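notes on wiping down metal shelving, sept. Typed fast, will tidy later

Top shelf first. Always. Dust falls, you know this, I know this, I still started at the bottom last week and did the lower shelves twice.

## What you need

- 3 white cotton cloths (old t-shirts fine, cut the seams off)
- flat plastic scraper, no metal ones on painted steel
- dish soap, warm water, small bucket
- dry towel
- vacuum with the brush end

That's it. I had a bottle of the Birkora degreaser and it did nothing soap didn't do. Also left a smear.

## Order of work

Crates off the top. Leave the ones underneath for now, no point having everything on the floor at once. Vacuum the top — edges too, grit sits right up against the lip and if you rub it around you get scratches. Glossy paint shows every one of them.

Then cloth, wrung out well. Should be damp, not dripping. Fold it in four, turn to a clean side when it goes gray. Bunching it up is fine for the corners but on the flat part you want it folded or you just push dirt about.

Old tape and label gunk: wet cloth on it, leave it 3 minutes, then scraper held low, nearly flat. Keep the cloth in the same hand and wipe as you go. Saves putting things down and losing them. Still stuck? A little cooking oil, wait, wipe, then soap again to get the oil off.

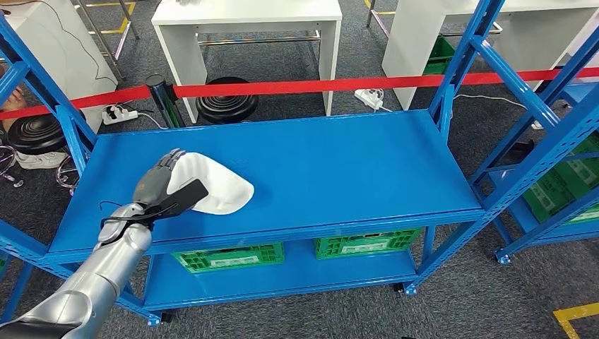
Dry it straight after. Water gets in the bolt holes and under the lip and then you have rust by December. Kirsty Partington told me to run the towel down the inside of the uprights too, which I never did before and yes there was brown on it.

## The holes in the uprights

Pain. Old toothbrush, soapy, up and down, then towel. Do both faces. Took me 30 minutes for one rack. Don't bother every time, twice a year is plenty.

Diagonal braces — dust the top side only, the underside stays pretty clean by itself.

## Plastic crates

Take them outside if you can. Tip out, knock the corners, hose through the lattice from the outside in. Upside down to dry. Stacking them wet = smell.

Labels. If the white label part is just paper keep the hose off it, wipe round it with a damp cloth. Marker on bare plastic comes off with rubbing alcohol, mostly. Write the new label before you put the crate back or you wont do it. I have 6 with nothing on them and no idea what's in there.

## Casters

- hair and thread round the axle, cut it with a seam ripper, pull with tweezers
- wipe the wheel, roll it half a turn, wipe again
- one drop of oil, not more, it picks up dirt
- check the nuts, they work loose

If it's on carpet, vaccum under the unit while you have it rolled out. Then put the brakes on if yours have them. Mine came from Movow and two of the four don't lock any more, so I wedge those.

## Putting back

Heavy crates low. Labels facing out. Keep the top clear if you can stand to, mine lasts a week.

To do: more cloths, new toothbrush, ask Kirsty which oil she uses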